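Wednesday, March 2, 2022

I wanted to write last week, but the evenings went to the game, so now I write about the game.

When I moved to Tererstead in September I brought two suitcases and one board game. The game is Tuneto. In my family we played it every winter, and I don't think I ever won before I was 13. You have a board with holes, you have stones, and you move the stones from hole to hole around the board. Children learn it in an afternoon. My grandmother played it for all her life and she was still annoyed with herself after a bad move.

I did not expect that anybody here would know it, and they did not. But at my work there is a long lunch break on Fridays, and I put the board on the table in the kitchen and started to play against myself, which looks a little sad. By the second Friday I had an opponent. Now we are five, sometimes six, and we have to wait for our turn.

The interesting part for me was to explain the rules in English. At home nobody explains them, you sit beside an older person and you watch. I had to look for words I never needed before. For example, we have one verb for dropping the stones one after another into the holes. I tried "to pour" and "to deal," and then a colleague told me that for similar games people say "to sow," like seeds. I liked this very much. I wrote it in my notebook, together with the past form, because "sowed" and "sown" are both possible and I was not sure.

There is also a word we say when you take the stones of the other player. It is something between "thank you" and "sorry." I could not translate it, so I teach it as it is, and now there are Americans in an office kitchen saying it with a terrible accent and great pleasure.

We had one serious disagreement. In my town, if your last stone falls in an empty hole on your own side, your turn is over. But one of my colleagues found a page with rules where you may continue. I said that this is wrong. Then I called my mother, and she said that in her village they always continued, and it was my father's family who stopped. So for all my childhood I played the rules of my father and thought they were the rules of the game. We voted on it in the kitchen and my mother won. I have to learn my favorite opening again from the beginning.

Since January I also keep the results in a spreadsheet, with points that go up and down after each game. Everybody starts with 1000. I am now at 1468, but please remember that I had many years of advantage. The person who learned last is climbing fast, and I expect trouble before summer.

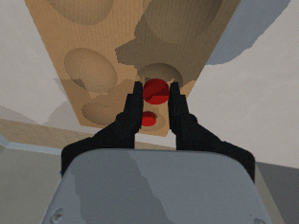

About the stones. A real set should have 50, and mine has fewer, because some were lost in the move or maybe even before it. For a time we used dried beans in place of the missing ones. Beans are too light, you don't feel how many you hold in your hand, and a good player should feel this without looking. I went to Chang, the hardware store near the bus station, and asked for small smooth pebbles. The man there asked if it was for an aquarium. I said yes, because it was the shorter conversation. A bag cost less than a coffee, and after washing them I chose the ones with the right size. They are gray and the old ones are brown, so everybody can see which ones are immigrants.

Next month there is a games day at the library in Fluvell, and my colleagues want to go there with Tuneto and take a table. I said yes before I thought about it. Now I need to write the rules on one page, in clear English, with my mother's version as the main one and my father's version at the bottom in smaller letters. I have a first draft, but it is two pages, and half of the second page is about who begins. In my family the youngest begins. In the office we could not use this rule, as two people did not want to say their age, so the person who lost the last game begins.

If somebody reading this played a game like this as a child, please write to me which way you go around the board. We go to the right. My mother says everybody does, but I am more careful now with this kind of sentence.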